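Skalletgate Repair Room: spring progress report to the Chaudhry Fund

Dear Shuk-fan Cheung,

I'm happy to send you our second report, and I hope you'll forgive me if it wanders a little, as there is a good deal to tell. When we wrote in March we were still waiting on the new door at Viscombe Street and half our tables were in my brother's garage. The door is in now -- it sticks on damp mornings, but it locks -- and we have been open every Sunday afternoon from 2 p.m.

So far 212 household items have come through the repair sessions. Lamps and toasters lead by a long way, with radios after them, and we've had more sewing machines than we ever expected. The sewing machines take ages, but their owners are lovely company while they wait.
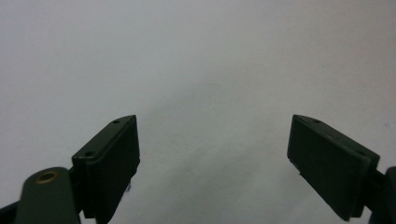

Of the grant, $2,399 has gone to the new door, the tool cabinet, and a first order of fuses, cord, and switches. The cabinet cost a little more than we budgeted and the fuses a little less, so we're still within the total you approved. I've kept every receipt in a folder and will gladly mail copies if you'd like them.

We also ran three evening classes on basic home wiring, which filled up so fast that we had to start a waiting list. People were nervous on the first night and quite chatty by the last! Several asked for a follow-up on reading the labels on appliances, and we'd like to offer that in the fall.
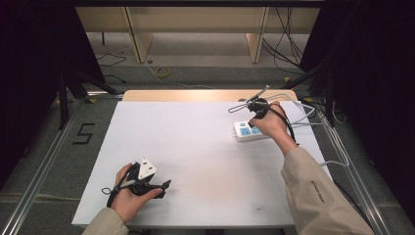
A white plug held over the foam board on the table.

The one thing behind schedule is the lending shelf. Flastus, who were to supply the shelving, pushed delivery back twice, and I have now asked for a firm date in writing. If it slips again we'll buy locally and let you know the difference in price before we spend anything.

Please do come by some Sunday if you're in the neighborhood. The coffee is decent and there is usually cake.

With warm thanks,
Blagoje Grgić
Coordinator, Skalletgate Repair Room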